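Tavemex Upright bag, short review, writing this between two other things so bear with me

Price: $40, which is a lot for a bag. Mine came with the dark handles. Light one with the dark handles, I should say, there's an all-dark version too and it was out of stock on Friday when I ordered.

What I wanted: somthing that stands up by itself while I load it. That's the whole list. I do most of my shopping on the way home, I unpack on a table, and every bag I own folds over the second I let go of it. Then a can rolls out. Then I'm on the floor.

So. Does it stand up? Yes. Mostly yes. Empty, right out of the mailer, it leaned a bit and had a crease across the bottom that took a few days to relax. I pushed the base flat with my hand, put a bag of rice in overnight, fine after that. Now it stands and the mouth stays open enough to drop things in without holding the edge.

The rim is the weak part. Not stiff, no wire, nothing. It goes wavy and one bit tends to poke up while another bit pushes out to the side. Doesn't hurt anything. If you like neat edges you will be annoyed every day. 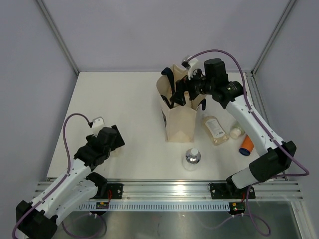 Open and standing, handle flopped inside on the left. Wavy rim, as mentioned.

Handles. Long enough for the shoulder with a light coat, too short with my big winter one. They are soft, so they flop, and one of them always ends up inside the bag under the groceries. You pack, you go to lift, one handle, dig for the other. I've started hanging both over the outside before I put anything in. Works if I remember.

Comfort is good though. I walked home with six cans, a melon and a bottle of oil and my shoulder was ok. My old Mensah shopper would have left a groove. That one cost less and lasted years, to be fair to it.

Weight. The tag says 40 pounds. I have not tried 40 pounds and I'm not going to, that's a toddler. Stitching where the handles join is tight so far, no loose threads. Checked again this morning.

Bottles are the real test for me. Bottles standing up in a soft bag, you know how that goes, first one tips, then they all lean in the same direction and the bag walks off the table. With this one the base is wide enough that they more or less stay put if you put in two or more. A single tall bottle alone in there still falls over. There is no divider, and no loops either, which for the money I'd have liked. The Bosirmont one has loops. The Bosirmont one also has a zipper that catches on everything so pick your problem.

How I load it now: heavy stuff against the back, bottles next, soft things jammed in around them, bread last. Small bottles go in whatever gap is left. Took me two trips to work out and I don't think about it anymore.

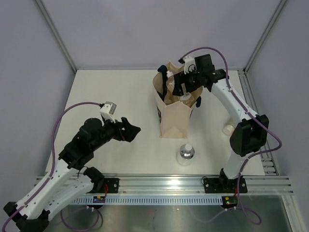 Bottles and the bag. Plain water bottle with the white cap still out front.

Unloading is easier than loading. Mouth's wide, you can get a whole hand around a cap and pull straight up, sides don't grab at your knuckles. Only thing that gets in the way is, again, the handle. See handles.

Cleaning: shook it out over the sink, wiped a milk ring off the bottom with a damp cloth. Ring is mostly gone. Haven't washed it properly and the tag is vague about that, "clean with care," thanks Tavemex. I wrote to ask. No answer yet.

Storage: folds flat along the old crease, fits behind the kitchen door. It remembers the crease though, so you get the lean back for the first minute or so.

Returns are 90 days, which made me less nervous about the price. Shop page shows 3000 ratings and I read maybe the first dozen, lots of "cute bag!", hardly anyone saying what they put in it. Hence this.

Compared to the Nillero, since I got asked last time: Nillero is lighter, cheaper, nicer handles. Doesn't stand up. At all. If you always have a shopping cart or a car trunk, get that and save your money. If you pack on a counter or table by yourself, the Tavemex is the one I keep reaching for.

Would I pay $40 again? Hm. On sale, yes, no question. Full price I'd think about it and then probaly do it anyway.

Good: stands up, comfortable with weight, wide mouth, easy to empty.
Bad: price, sloppy rim, handles fall in, no divider, mystery washing instructions.

One more thing, for the slippery ones. Glossy bottles with a rounded shoulder and a smooth metal-looking cap, they slide around more than plain water bottles do, and they're the ones I don't want rolling off the edge. I lay those down on the table first and put them in last, on top of something soft. Slower. Fine.
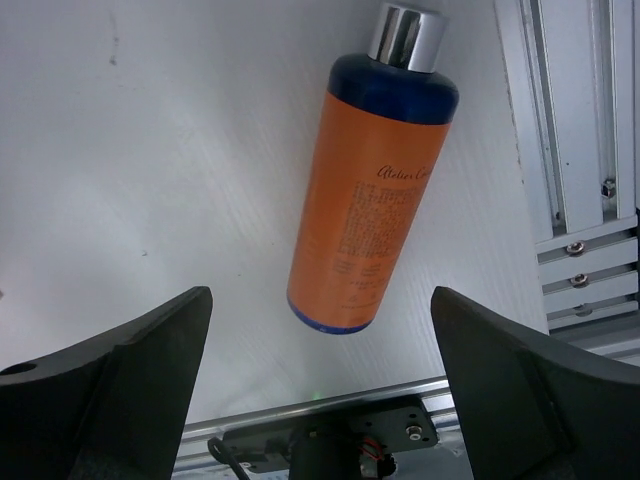
Junpei Sugawara: Bought the same bag in February and I agree on the handles, drives me nuts. I clip mine together over the outside with a clothespin while I pack. Looks silly, works. For the tipping I cut a piece of cardboard to fit the bottom and another one to stand up across the middle, so now there's a bottle side and an everything else side. The cardboard goes soggy if anything leaks, but it's free. Mine has been through the wash once, cold, hung up to dry. Came out a little shorter and the lean got worse for a week. Wouldn't do it again unless something really spilled.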